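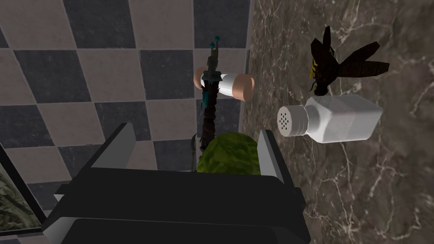

Gripper with leafy green, simulation run, Kasisholm entry.

14 shares | 3 comments

The planner failed on seed 422 at ten past four, in the same place it had failed on the previous build. Vasylyna Vakulenko wrote the time in the log and left the cause column blank.

The task was specified on one side of paper. The robot was to pick up a green vegetable from the kitchen counter and set it down at the corner end without disturbing anything else on the stone. The judges at Irurau would run 60 seeds. Each seed moved the objects and changed the starting pose. A team went through if it failed no more than five.

Kasisholm failed six.

"Take out 422 and we qualify," said Maya Tarawneh.

"We don't choose the seeds."

"I know. I'm stating the arithmetic."

Hryhorii Melnychuk had the replay open at quarter speed. The left arm came forward over the counter, slowed as it should, and closed. The contact force rose on one finger and stayed at zero on the other. The vegetable rotated, travelled a short distance and stopped against its neighbour. The planner reported a successful grasp and carried nothing to the corner with great care.

"It believes it's holding it," Hryhorii said.

"It believes the fingers are closed," said Vasylyna. "Somebody wrote that those were the same thing."

The somebody was Maya, in April, when the club had a single cube to pick up and they were the same thing. She opened the file, found the line and read it through twice. Then she deleted it and sat with her hands off the keyboard.

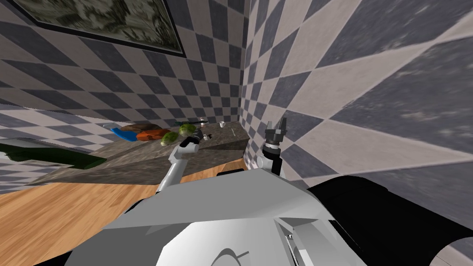 VOL. 5, NO. 3

Serena Sartori came in at five with the building keys and a stack of marking. She supervised the club under a rule of her own, which was that she would answer questions about the documentation and no others. She asked what the fault was.

"False positive on grasp," said Hryhorii. "We've fixed the check. Now it knows it's missed."

"And then?"

"It stops."

"How does a stop score?"

"As a failure."

Sartori nodded and began marking.

They argued about the retry for an hour. Maya wanted the left arm to back off along its own approach, reopen and try again. Vasylyna pointed out that the object was no longer where the approach had been computed for. Hryhorii proposed a new pose estimate between attempts, which cost time, and the time limit was fixed. He ran it regardless. The second attempt pushed the vegetable as the first had done, only further along. The third put it on the floor.

"Gauthier have a suction cup," Maya said. Gauthier was the school in Duvville that had won the year before. "You can't chase things about with a suction cup."

"You can't lift a cabbage with one either. They changed the task."

At half past six Vasylyna's mother arrived to drive her home. Liudmyla Vakulenko packed salad crops for a living and had come straight from the shed. She stood behind the chairs in her coat while the replay looped. She watched it miss, back off and miss.

"What is the other hand for?" she said.

"Balance," said Maya. "Well. It's parked. It isn't in this task."

"If I do it with one hand it rolls. Everybody's rolls. You put the other one behind."

Hryhorii explained that the arms were planned separately, that coordinating them meant a shared collision model, and that the shared collision model was slow. He was quite thorough. Liudmyla listened to all of it.

"It doesn't have to pick anything up," she said. "It only has to be there."

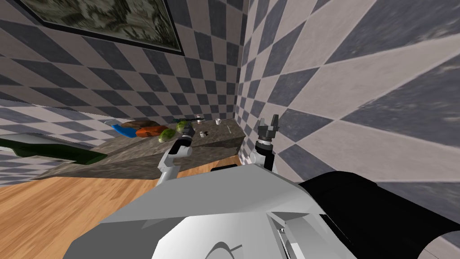 Vasylyna had already started typing. The right arm did not need a coordinated plan if it moved first and then stayed still. After that it was furniture, and the left arm's planner knew what to do about furniture. She gave it one pose, fingers shut, wrist turned flat, a hand's width beyond the vegetable on the side away from the approach. She set the order: right arm, wait, left arm. It came to fewer lines than the retry.

She ran 422.

The right arm came down and stopped. The left arm came in, closed, and registered contact on one finger. The vegetable turned, met the back of the other gripper and could go no further. The second finger registered contact. The check passed, and this time it was correct.

"Again," said Maya.

It passed again. They queued the full set and Sartori, who had finished her marking some time before, said that the building shut at eight and she could not alter that.

The results came through at seven minutes to. Four failures. Two were seeds that had passed that morning, and in both of them the right arm had come down on something while getting into position.

"That's a new fault," Hryhorii said.

"Yes," said Vasylyna. She wrote it in the log, with a cause, and under the heading for contributors she added L. Vakulenko. Her mother told her to take it out, then asked how they had spelt it.

Maya uploaded the build. The server at Irurau returned a receipt number and an estimate of the queue. Sartori was holding the door.

3 comments | Share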